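The Long Second Life of a Panel Show

When Gasov took the Friday-night comedy quiz Grotier off its main channel, the show had run for 20 seasons and the set had already been broken up. Three years on, more people watch it than did in its final season, and most of them watch it in pieces.

The format was simple. Two teams of three answered questions about the week's news, badly, and the host gave out points by a system that was never explained on air. Themba Baloyi, who hosted from the third season to the end, says there was a system, but it lived in the head of the script editor.

"Sandamali kept it on a card," he says. "I asked to see it once and she put it back in her pocket."

Sandamali Munshi still has the card. She now works on a crime drama for Emeck, the streaming service that bought the back catalog, and she was the one who told the company how much of it was missing. The broadcaster had kept the edited shows. The full studio recordings, which ran close to two hours each, had been stored by the production company, Shabalala, and moved twice.

Arif Kumarasinghe was hired to find them. He spent a winter matching tape labels against old call sheets and ended up with a list of 2869 tapes, many of them duplicates and a few of them from a cooking program. Labels were the main problem. Some gave a recording date, some an air date, and the early ones gave only the name of the guest host.

The long versions went up in June, without much publicity. Emeck expected them to appeal to a small group of fans. Instead, viewers began to clip the parts that had been cut for time: the false starts, the arguments over rules, the warm-up chat with the audience. Tahsin Matubbar, a team captain for nine seasons, says he gets recognized now for jokes he had forgotten making.

"Most of it was cut for a good reason," he says. "I'd still cut it." 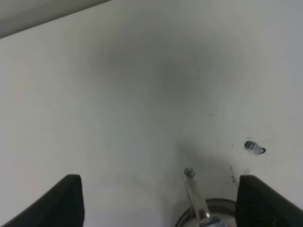 A pale, smooth surface, seen from close above.

Not every episode is available. Music rights have held up the fourth and fifth seasons, and one special remains off the service at a guest's request. Pranab Pramanik, who produced the last five seasons, says talks on the music are going slowly – the house band split up and its members have different lawyers.

There are no plans for new episodes. Baloyi has been asked and said no, though he did agree to a single live recording in a 700-seat theater. Munshi will keep score.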